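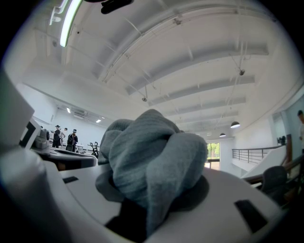
*The gray-blue one, last out of the pile.*

Saturday and she was folding. Westasness had her down for 200 pieces by six and the long lights were on already, the pendants too, everything humming.

The gray-blue one wouldn't go flat. Ribbed stuff, it kept its creases. She shook it, laid it down, smoothed it — back it came, like bread.

Her mother used to fold on the bed in Vedville. Thirds, then half. Never talked while she did it.
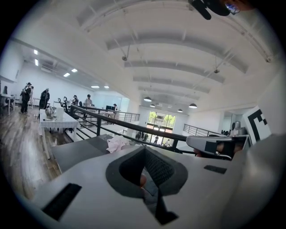 Photo: Metwally

The pink one she left alone. It lay on the gray table by itself and she went round it all morning. Somebody's blouse, a baby sheet, she didnt want to know. Past the railing people stood about in hats and caps. There was a teapot on the white cloth. Was it tea? She'd never gone over to ask.

July, she told herself. Done by July. Bus to the coast, one bag, nothing in it ironed.
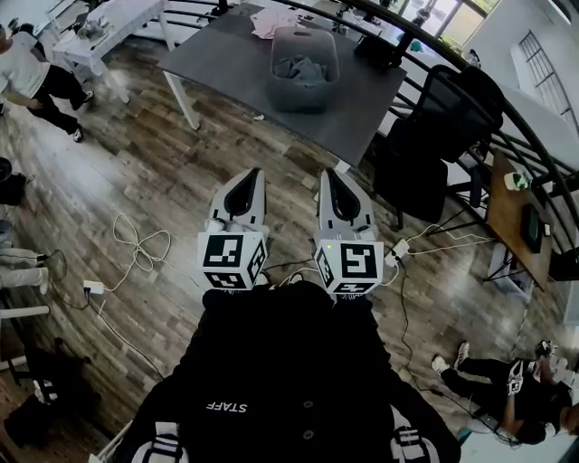

Last changed: June 2, 2018

Gray in the basket. Cables all over the floor, watch your feet. The pink still there behind, at the far side of the table, and her hands not ready.

Thirds, she thought. Then half.

She reached over the baskt.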